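Drotside Tenants' Helpdesk
Ticket: Wallpaper seams lifting, second bedroom, unit 18
Opened by: Onyekachi Adebisi
Assigned to: Eilif Nordin
Opened: 2019-11-01
Status: Waiting on tenant

Onyekachi Adebisi wrote:
The wallpaper your contractor hung in July has started coming away at the seams. It began behind the door, where I could pretend it wasn't happening. It has since moved to the window wall, where guests can enjoy it too. The paste is Laltosel, going by the empty tub left in my closet. I have pressed the edges back down with my hand, with a book, and with a different, heavier book.

Eilif Nordin wrote:
Thanks for the thorough book testing. Three questions. Do the seams lift more at the top or the bottom? Is there a heater on that wall? Do you run a humidifier? If you have a humidity meter, please send a reading from the morning and one from the evening.

Onyekachi Adebisi wrote:
Top. Yes, right under the window. No humidifier, but I do dry laundry in there, and I can already hear you sighing.
Bought a meter. Morning 60, evening 50. The box says Nesteo and the manual is one page long, most of it about the battery.

Eilif Nordin wrote:
I sighed quietly. Neither number is terrible. What worries me is the heater switching on and off against damp paper. Please move the laundry for a week, keep the heater on one setting and leave the door open. Don't use craft glue. The last person who used craft glue is still on my list.

Onyekachi Adebisi wrote:
Week is up. Evening reading is 56 now, so it went up, and the laundry has been in the kitchen making everyone miserable. The window wall is no worse. The door wall is worse - a strip as long as my forearm. Also, the two drops by the closet don't match at the join. Half a tulip meets half of something else. Was that always there?

Eilif Nordin wrote:
Probably, and now you will never unsee it. The Nnaji florals have a long repeat and the hanger may have started one drop too low. Is yours anything like the big floral below?
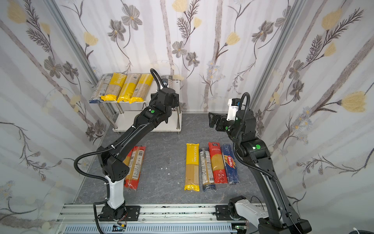

Large floral with gray stripes and yellow blooms, continued across back and side walls.

Onyekachi Adebisi wrote:
Close, but mine has no stripes and the flowers are smaller. Mine also has a gap you could mail a letter through.

Eilif Nordin wrote:
Then it's the older pattern, and I can order two rolls. Plan: strip and rehang the door wall, re-paste the window seams, leave the rest alone. I need a morning when you can be home, and the closet emptied. The books can stay.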